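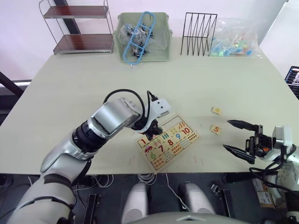

Dremano Two-Arm Work Cell: Demonstration Day

The Dremano cell was shown in operation at the Clolten test room on 25 May 2022. Lakshmi Rao ran the station and Jagadeesh Amin answered questions on controls. Visitors saw one task, repeated on request: handling the pieces of a wooden number puzzle on a plain tabletop.

Configuration

Two arms on a common torso, one two-finger gripper per arm. Each arm can be programmed alone or as a pair. 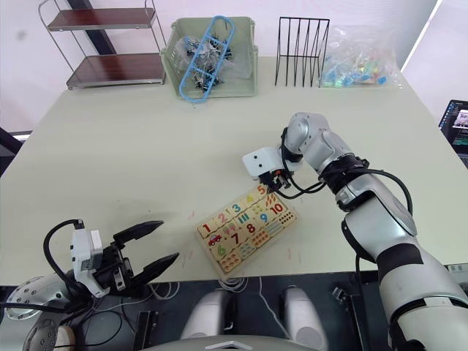
Both arms share one coordinate frame, set during installation. Changing the work surface requires a new table height and a short check of reach at the corners. No fixture is needed for light parts.

Grippers

Fingers are replaced in pairs. Finger width is set per part in the task file.
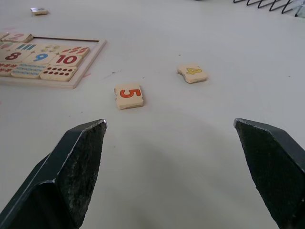

Part spacing is the setting that new operators most often get wrong. Leave room on both sides of each part for the open fingers. The 5 and the 4 lying outside the tray are spaced well enough for a single-piece approach; tiles seated side by side in the tray call for a different grasp and a slower descent.

Ordering

Cell, two arms, standard fingers: part no. 1454
Spare fingers: sold in sets of 2
Operator training: 9 hours, on site
Lead time: 15 weeks

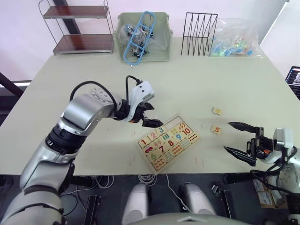 Booking a Visit

Sessions are held at Clolten by appointment. Send part drawings or samples ahead of the visit to Hema Devadiga, applications desk. Samples are returned after testing.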